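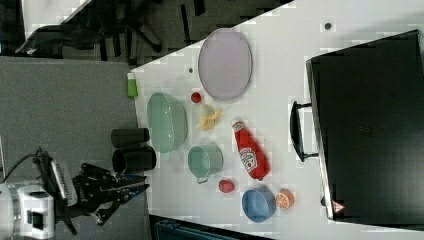

Why does my gripper stop with an overload fault when it pulls an appliance door open? Usually the arm is pulling in a straight line while the door swings in an arc, so the side load builds up until the controller trips.

Mine is a Hillitz controller logging code 193. Last session it tripped on 11 of 19 tries. Small items on the table are fine, it only happens on the door handle. After the stop the fingers stay clamped and I have to cut power to free them. I've lowered the speed already and it made no difference.

Asked 24 June 2020 in Trallulwood Help, Arms and Grippers

2 answers

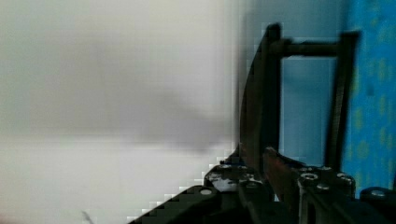

Had the same code on a Zwane arm and it was a loose finger screw. Tighten everything and try again. If that doesn't work, I don't know.

Accepted answer

I'd leave the force limit alone. Raising it only hides the fault, and you could bend a linkage. Log the wrist force during one pull and see if it climbs sideways.

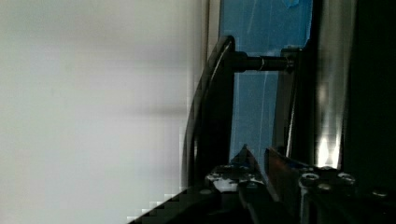
Your path needs to follow the hinge. Measure from the hinge to the grip point (166 mm on my Bovmont door) and use that as the radius. Check the approach as well. That handle is curved and its post runs across just above the fingertips, so a finger coming in too high could catch the post before it closes on the grip. Start lower, close slowly, then pull.

For the clamping, set a release on fault if your firmware has it, and keep your hands out while you test it.
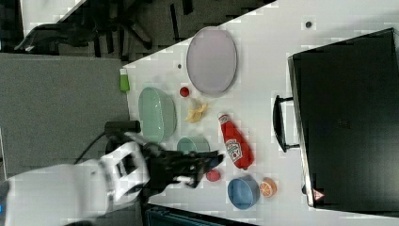 Is it safe to pull the fingers apart by hand after a stop? Only with the power off and the arm supported, as it can drop or move when the load comes off.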